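Garment Handlers and Folders - Saturday shift and weekday cover

Fustness Textile Reuse, Stultcombe site

We take in used clothing and work garments, sort them, fold them and send them back out in matched bundles. We are hiring 14 people for the folding hall, starting in March. The work is part-time to begin with.

About the work

Clothes come to the tables unfolded. Most of them are twisted, inside out or knotted up with something else. Your job is to pick up one piece at a time, shake it out, lay it down on the table, look it over and fold it to the size on the card. Then you start the next one.

A typical shift includes:

Pulling garments apart and laying them out face down
Turning sleeves and legs the right way
Checking seams, hems, cuffs and closures for damage
Folding to one of 2 standard sizes, shelf or carton
Setting aside anything stained or torn for the repair bin
Wiping down and re-covering your table at the end of the shift

Folding is harder to do evenly than people expect. Thin cloth slides and heavy cloth springs back. We would sooner have a neat stack that took a while than a fast one that has to be done over. The Trurnow order alone is 393 garments, and every piece in it has to match the one under it.

Where you will work

The folding tables are wide and pale, with gray partitions alongside. You will be on your feet for most of the shift. Closed shoes are required. The hall can be cool in the morning, so bring a layer.
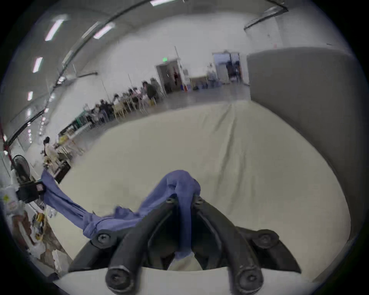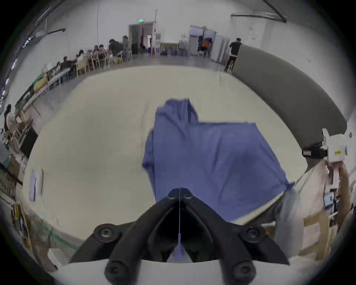

Blue cloth at the folding tables, Stultcombe.

Who we are looking for

You do not need experience in laundry, retail or sewing, though it helps. You do need to:

Be 18 or older
Be able to stand and use both hands for 2 hours between breaks
Be able to lift a full carton with a partner
Follow a folding card and ask when something does not fit it
Work beside other people at a shared table

If you have a skin reaction to cotton dust or detergent, tell us when you apply. We have gloves, and some tables handle only washed goods.

Pay and hours

Pay is hourly and the rate is the same for every folder. Training is paid at the full rate. The Saturday shift starts at 8:00 a.m. and ends at 2:00 p.m. with a paid lunch break. Weekday cover is offered first to people already on the Saturday list. We post the schedule a week ahead - swaps are fine if you clear them with the shift lead.

How to apply

Stop by the front desk at Stultcombe and fill out a card, or ask for one to be mailed to you. Edileuza Teixeira runs the folding hall and reads every application. She will invite you in for a short trial at the tables, which is paid. Wear what you would wear to work.

Please do not send applications to the Mfaume warehouse. They handle shipping only and the cards get lost on the way over.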